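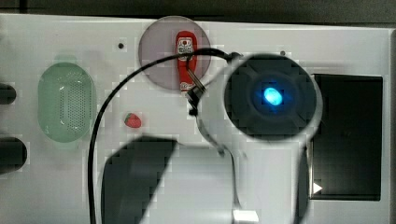 Notebook 4, p. 80

March 18, 2020

Griser arm, evaluation unit, on loan from Callia. Continuing from p. 79. Purpose of the session: decide whether the pick-and-place package they sell with it is worth the add-on price, or whether we buy the bare arm and keep our own scripts.

Setup. White bench top, green oval basket left, pink plate top center, ketchup bottle on the plate, strawberry on the bench between them. Overhead view only. Kerr controller on firmware as delivered. I did not touch the gains.

Camera. Stream is compressed harder than I would like. Blocking is visible on the white surface, worst next to the objects. Callia's manual gives one quality setting for the whole link and no way to raise it for a single view. Asked them in writing whether the limit is in the controller or the viewer. With the arm over the right side of the plate, the overhead view loses that part of the rim. The package has a "clear view" pose that is supposed to deal with this, but it has to be called by hand between picks and adds a full retract each time.

Cable. The black cable still crosses over the plate and the bottle and comes down past the strawberry. The clip kit in the box is for the older housing and does not fit. For now:

- keep the slack on the left
- no wrist rotation past the soft limit
- stop and re-dress the cable if it touches an object

This goes in the report as a defect in the product. A customer should not have to route it himself.

Software. Install was clean. The task editor is usable: pick target, place target, approach height, grip force. Grip force runs 0 to 1000 with no units. I asked what 1000 means and was told "full." Default for a new object is 80, which the help page calls "delicate." There is no table relating the number to newtons, so we will need to make our own with the load cell before anyone trusts it with fruit.

Object library is thin. It has a generic bottle and a generic ball. The strawberry had to go in as a ball with a reduced diameter, which ignores the leaves. The basket was harder. The editor wants a container as a box or a cylinder, and an oval is neither. I entered a box that fits inside the rim, so we give up the two ends of the basket as drop area. Acceptable for this test, poor for a paid package.

Log. Each run writes a plain text file, good. Error 2891 is in the log twice from the homing routine and is missing from the manual. Homing completed both times. Sent the log to Callia.

Compared with Terkley: their quote is for the arm alone, with an open interface and no editor. We would spend the time saved on licensing in writing our own place routines, most of which exist already. Their cable runs inside the arm. I have only seen the drawings.

Marama Kerslake read the above and added:

> Don't score the editor on the basket. Score it on how long a new person needs to change a task. That is what they are charging for. Also check whether the license is tied to the controller. If the Kerr box fails, do we pay again? MK

Agreed on both. License terms not in the folder, requested.

Open items:

1. Load cell table for grip force.
2. Reply on stream quality.
3. Meaning of 2891.
4. Correct clip kit for this housing.
5. License transfer terms.
6. Timed task change by someone who has not used the editor.

Loan runs to June. No recommendation until items 1 and 5 are closed. Present leaning is bare arm, no package, unless item 6 comes out much better than I expect.

Continued p. 81.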